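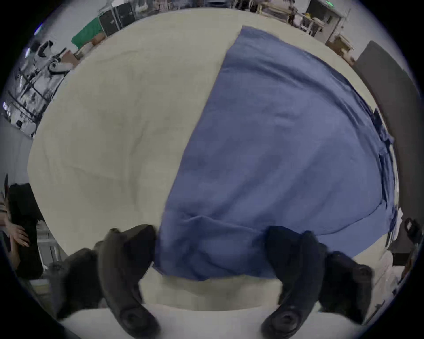
Two fingers of a hand-held gripper hold a gathered blue cloth during the Bultari comparison.

BULTARI COMPARES THREE GRIPPERS ON SOFT CLOTH

July -- Bultari has finished a comparison of 3 hand-held grippers for cloth handling. The team recorded 566 grasps with 13 fabrics. The Mandis finger pair dropped the fewest pieces.

"Thin cloth is still difficult for all of them," said Bahman Akbari, who leads the tests. "We will now repeat the work with a second camera."

The results can be requested from Wai-kit Wu at the Jokimby office.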